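Teaching Two Arms to Fold a Shirt by Remote Control
Project report, Robotics Lab course, October

1. What we set out to do

Our team wanted to find out how much of a household job two robot arms could learn if the only programming we did was to drive them through it ourselves. We picked shirt folding. Cloth is a great problem for a student project because everyone on the team already knows how to do the task, and the robot has no idea at all. A box has a shape you can write down. A T-shirt has a new shape every time you let go of it!

We named the project Driltarard (it started as a typo in a shared folder and we got attached to it). The goal by the end of the term was 100 recorded folds driven by hand, and then a policy trained on them that could do at least the first fold without us.

2. How the remote control works

The operator stands at a pair of small leader arms and moves them, and the big arms at the folding table copy the joint angles. Squeezing the handle on a leader closes the two fingers on that side. Our control software is called Turska, and most of it is one loop that reads the leaders, checks the limits, sends the targets and writes everything to disk along with the camera images.

The first version of Turska sent the raw readings straight through, and the arms shook whenever the operator's hands did. We added a low-pass filter and the shaking went away, but then there was a lag you could feel, and people started overshooting the edge of the table. We spent more time on that one filter setting than on any other part of the code. The setting we kept is a bit shaky and very quick, and all of the operators liked it better.

There is no force feedback in the leaders. You can't feel whether you have one layer of cloth or two, so you have to look.

3. The fold

We split the task into 4 stages so that the recordings would be easier to label: flatten, bring the bottom edge up, fold in the sides, and slide the finished shirt to the middle of the table. The operator taps a foot pedal between stages, which puts a marker in the log.

Flattening turned out to be the hard part. A good pull needs both arms moving apart at the same speed, with the fingers closed near the corners. If one side gets ahead, the whole shirt turns on the table and you have to start the stage over. The second stage is much more fun. Both grippers come in low at the front corners and you lift them together in one smooth curve.

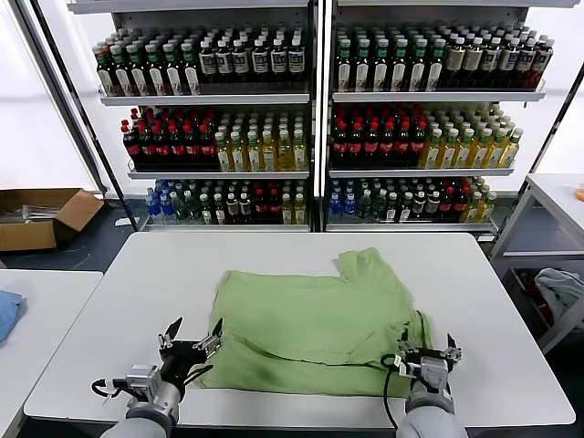
Figure 1. Both grippers at the lower corners of the light green shirt, with a fold already lying across the lower part.

The fingertips on our grippers are narrow, and that helped more than we expected. An earlier set, wide and flat with rubber pads, pushed the fabric along in front of it like a snowplow. Pointed tips can get under an edge if you come in at a low angle. The downside is that they can poke into the cloth when you come in steep, so we set a floor on the height in software and slowed the last part of the approach.

4. Practice and recording

Everybody on the team drove. We made a rule that no one's folds went into the data set until they had finished 34 practice folds, which sounded like a lot at the start and felt about right by the end. Early folds were slow and full of pauses, with the arms hanging in the air while the operator thought about the next move. The pauses matter, because a policy trained on them learns to pause too. Ours did! In the first test it stopped over the shirt and just stayed there.

After that we went back through the logs and trimmed the long waits, and we asked operators to plan the stage before touching the leaders. We kept recordings with a missed grasp in them as long as the operator recovered. Those are some of the most useful ones we have, as they show the arms going back for a second try.

5. Results

We reached our 100 folds on a Wednesday evening and trained the policy, Magesa, that same night. It handles the second stage well when the shirt starts flat. It finds the corners, closes, and brings the edge over, and watching that for the first time was the best moment of the term. Flattening is still weak. It often pinches a wrinkle in the middle and pulls on that.

6. What we would change

We would put 2 extra cameras low at the sides, since from the head view it is hard to judge how far the fingertips are above the cloth. We would also record more shirts in more colors, and more bad starting positions. The next team is welcome to our stage labels and the Turska code. The filter setting is in the config file, under a comment that says please do not touch.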